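Search this notebook Go

Bench notes, February, driver rollback on the Dekside laptops

Started just after 9 am with the 11 Dekside laptops that came back from the training room. Same complaint on every ticket: touchpad dead after sleep, wireless slow to come back, and on two of them no sound at all. I've been wanting a proper crack at this one for ages!

First thing I did was stop trusting the Lemeck updater. It says every machine is current, but it only compares the version number in its own list with the one it wrote last time, so a half-finished install still gets a green tick. Device Manager tells a different story (the touchpad was sitting on the generic driver on most of them). Checking by hand takes a few minutes each and it's well worth doing.

What I tried, in order:

1. Removed the touchpad driver with the "delete the driver software" box ticked, then rebooted with the network cable out. Left the cable in the first time and the system grabbed the newer package again before I'd even logged in. Lesson learnt.

2. Installed the Bodin chipset package, build 3082, before anything else. This is the bit I'm really pleased with. Put the touchpad driver on first and it can't see the bus properly, falls back to generic and you're where you started. Chipset, reboot, touchpad, reboot, and the colour settings panel came back as well, which I hadn't even been chasing.
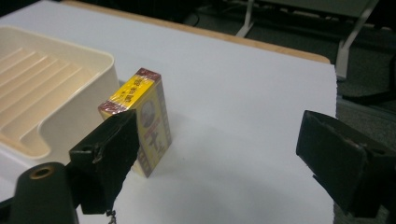

3. Wireless. Used the older Fonberg driver from the share and switched off the power saving option on the adapter. Reconnect after sleep went from 13 seconds to 2 on the machine I timed. Lovely!

Sound is still open. One of the two came good by itself after the chipset step, the other shows the device with no error and stays silent. Haven't tried an external speaker on it yet, and I'd like to rule out the headphone jack sensor before I blame the driver.

For whoever picks this up next: the packages are on the share under drivers/dekside/working. Please don't tidy the folder names, the install script has the paths typed straight in. I'll fix that once the sound one is sorted. Leave the Lemeck updater disabled on all of them for now, including the spare.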